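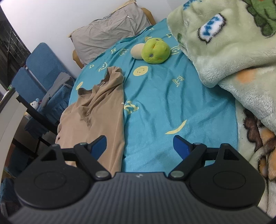 Cristian Cabrera
Contributing reviewer, home tools and small robots

January 24, 2018

Grorkomlow hand gripper, tried at the Flesberg open day. Verdict first, I have a train: 3.5 out of 5. Good hands, poor paperwork.

Got there late. Sign-in line out the door, coffee gone. The demo I wanted was the bedroom one, bed tidying, and Nina was running it so no slides, thank goodness. She hands you the thing and off you go.

What it is: two arms, blue pads on the tips, you hold it and work it yourself. The pitch is that you do the chore with the same fingers the robot would have, and the robot people learn from that. Fine. I was there to see how it feels to use.

Feels good. Grip comfortable even for my big mitts. Action is smooth, no slop in the joints that I could find. Big silver screws at the main pivots, right out where you can get a driver on them, I like that a lot. The old Tanerham one I reviewed last May had everything buried and I stripped two heads getting in.

Soft stuff is the real test. Tan hooded top, crumpled up on a turquoise sheet with smiley faces on it. Went for the hood, got it second try. Sleeve is harder, the pads want a proper fold to bite on and a flat sleeve doesnt give you one. Plush toys up by the pillow, easy, the round green one especially. Fleece blanket: you get a pinch of fluff and then you're dragging the whole heap. Nina says go in deeper. She's right, but my wrist complained.

Gripes. It's wide. With both arms open it hides a good bit of what's right under your hand, so you end up leaning sideways to see. Manual is 78 pages and the bit on swapping pads is at the very back. Price on the sheet was 3664, no currency, and the guy at the desk had to go ask. Never came back to me.

Teófilo Cuadros had a go after me and folded the top in about 2 minutes, sleeves and all. So some of this is practise, I'll admit.

Would I buy one? For a lab, yes. For me, no, not at that price. Will update if they send the narrower pads Nina mentioned.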